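Search this site
Enter keywords Go

Gripper fingers on fabric: slotted tips, two arms, one controller

Jul 16, 2020 — posted by the author of Gredow Bench Notes

Filed under: Arms & End Effectors / Soft Goods

I've had the Cuervo finger set mounted for long enough to have an opinion, so I'm writing it down before I swap it out for the Pinby pair. The arms and the mounts stay the same for both. The only variable should be the fingertip, although the wrist camera has to be re-aimed each time and that introduces some error of its own.

Test load is kit from the Itelcombe juniors: shorts and a shirt, both red with white trim. Sportswear is a fair test because one garment gives you slippery panels, a gathered waistband and ribbed trim, all with different friction. Fabric-on-fabric is also harder than fabric on a bench. The surface underneath is soft and moves with the grip, so approach height matters more than I expected in March.

Wrist and overhead views, same set-up:
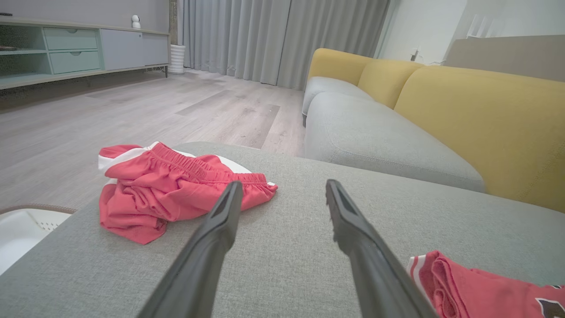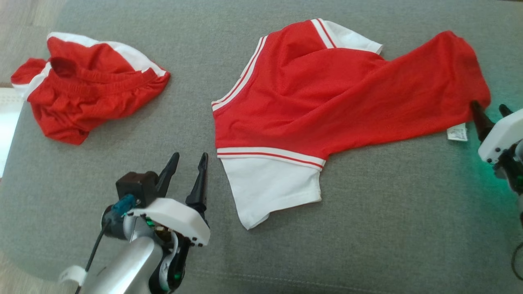
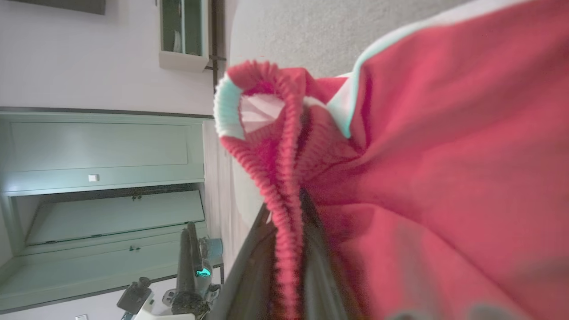 Fingers

The flat tip is good at getting under an edge and mediocre at holding one. Ribbing gives it something to bite on. Plain panels slide out unless the grip takes in a fold, and at that point you are gripping two layers whether you wanted to or not. I ran 26 picks on waistbands and 10 on sleeve ends before I stopped adjusting the closing force. Anything above the middle setting dragged the whole garment.

Cameras

The wrist view is the one I'd keep if I had to pick. It loses focus on whatever is nearest, and the horizon goes wherever the wrist goes, but it shows the contact point. The overhead view is better for deciding which arm should move first. Neither handles saturated red well. Creases still show, but locking the exposure only helped a little.

Controller

Logging is capped at 1000 samples per run, which is short for a two-arm fold. I now start it by hand at first contact. The Pinby fingers go on next, with the same garments and the same force settings — results when I have them.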